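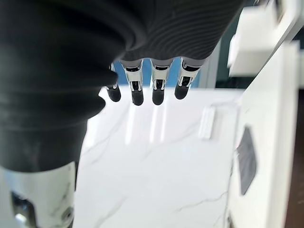 Wie weit ist die Erfassung des Gemeindearchivs Urkeser inzwischen gekommen?

Von den Schachteln aus dem Nachlass Lehner sind 481 geöffnet, gesichtet und im Findbuch eingetragen, es fehlen noch die Bestände aus der alten Mühle.

Zwischenbericht an die Gastard-Stiftung, 7. August 2018

Liebe Frau Verbeke,

zuerst einmal ganz herzlichen Dank für Ihren Besuch im Juni, über den wir uns alle sehr gefreut haben (und für die Kirschen, die den Nachmittag nicht überlebt haben!). Sie hatten gebeten, dass wir Ihnen in Ruhe aufschreiben, wo wir stehen, und das will ich gerne tun, auch wenn ich beim Schreiben immer ein wenig ins Erzählen komme.

Die Schachteln aus dem Nachlass waren in besserem Zustand, als wir im Antrag befürchtet hatten. Nur vier davon mussten wir wegen Schimmel an die Werkstatt Corton geben, zwei sind schon zurück. Die Briefe der Familie Lehner aus der Zeit des Bahnbaus lesen sich wunderbar, kosten uns aber viel Zeit, denn die Handschrift der jüngeren Schwester ist eine rechte Plage, und für eine Seite sitzt man leicht einen halben Vormittag. Etwa 40 Briefe sind übertragen und Korrektur gelesen.

Langsamer als geplant geht es mit den Flurkarten. Der Großformatscan war teurer als im ersten Angebot, und wir haben deshalb zunächst nur die Blätter südlich des Baches in Auftrag gegeben. Den Rest würden wir gern aus den eingesparten Mitteln für säurefreie Mappen bezahlen, wenn Sie mit dieser Umwidmung einverstanden sind. Eine kurze Zeile per Mail reicht uns völlig.

Als Nächstes holen wir die Akten aus der Mühle, solange es trocken bleibt. Die Belege und die Stundenaufstellung liegen diesem Bericht bei, ebenso die Rechnung von Corton.

Mit sehr herzlichen Grüßen aus Urkeser
Marlene Paiva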